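Llevo desde julio con el kit de pinza manual de Rakano y creo que ya puedo opinar con algo de calma. Lo compré para el taller compartido de Liltside, donde estamos montando entre varios un brazo pequeño que ordene cosas sobre una mesa, y la pinza sirve para enseñarle los movimientos a mano.

El montaje me llevó dos tardes largas, unas 6 horas en total. Las piezas encajan bien, aunque los tornillos de las mordazas vienen justísimos — perdí uno y tuve que pedirle otro a Maksym Dovhaniuk, que guarda tornillería para tres vidas. Las instrucciones están traducidas con cariño y poca puntería, pero con paciencia se entienden.
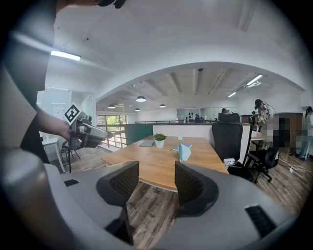

Lo que más me ha gustado es la forma de las mordazas, curvas y anchas, que perdonan mucho cuando uno no llega recto al objeto. Cada una lleva su almohadilla negra, y conviene mirarlas de vez en cuando. El marcador cuadrado en blanco y negro que va sobre el cuerpo de la pinza hay que pegarlo bien plano; el mío lo puse torcido la primera vez y me tocó repetir la calibración enterita.

¿Pegas? El peso, sobre todo. A la media hora la muñeca se queja, y eso que yo estoy acostumbrada a la lijadora. También echo en falta un estuche, que por 100 euros ya podían haberlo incluido. Antes probé la Osta de un compañero, más ligera, pero cerraba con un tironcito que me ponía nerviosa.

Le doy un 7, y subiría si arreglan lo de los tornillos.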